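The Long Green Light
Why the four-way stop in Jurnumby has more to teach us than the traffic school does

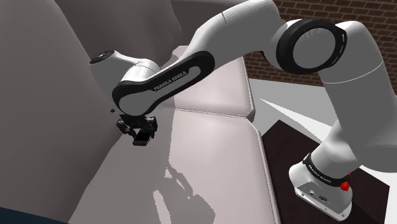

The four-way stop at the bottom of Ravby Road was put in to calm people down. It has had the effect of a family dinner at which everybody insists somebody else take the last potato. Four drivers arrive, four drivers wave, and then all four go at once, stop, and wave again with less warmth. I have sat through enough of these to have developed opinions about hands. There is the flat-palmed go-ahead, the twirl of the fingers, and the stiff forearm, held out as long as the white arm reaching toward that upholstered sofa, which means go now or I'll remember your license plate.

I moved to Jurnumby from a city where courtesy at intersections was regarded as a mechanical fault. You went if you could. It was rude, but you knew where you stood. What I was not ready for was a town of 2971 people in which politeness is the leading cause of dented fenders.

The rule is in the driver's handbook and takes up two lines. First to stop is first to go. If two cars stop together, the one on the right has it. Everyone in town can recite this, and on an ordinary Thursday at five in the afternoon it is treated as a sort of folk song, nice to know but not something you'd act on.

The trouble is that a wave is a traffic signal with no standing in law. The woman in the wagon waves me on, so I go. She has not consulted the pickup on her left, who has been there longer than either of us and is now, reasonably, going too. If we meet in the middle, she can drive off with a clear conscience, having been nothing but nice.

I did my own small survey from the bench outside the hardware store, with a coffee and a notebook. I watched 300 cars come through. In 35 cases a driver who had the right of way gave it up to somebody who hadn't asked. Most of these ended in a pause, then a lurch, then brakes. One ended with both parties rolling down their windows to apologize, while the line behind them grew back past the bank. Horns were used twice, both times on the people apologizing.

That last part interests me. We talk about anger on the road as if it came from nowhere, or from a certain type of man in a certain type of truck. Some of it does. But a good deal of what I saw from the bench began as kindness aimed at one person and billed to the six behind. The driver who stops dead on a through street to let a stranger out of a parking lot feels wonderful for a block and a half. The driver behind has coffee on his knee.

The town's answer, so far, has been signs. There is one reminding us to yield and one thanking us for driving gently, and they stand so close together that you have to slow down to read both. A traffic light was discussed and priced and quietly put back in the drawer. A roundabout has its supporters, although the thought of all of us waving in a circle makes me want to walk.

I do walk, some days. It's 700 steps from my door to the corner, and a person on foot gets the full treatment: four cars, all stopped, all waving me across in different directions. I cross quickly, looking at the ground. By the time I reach the hardware store they have usually started on each other.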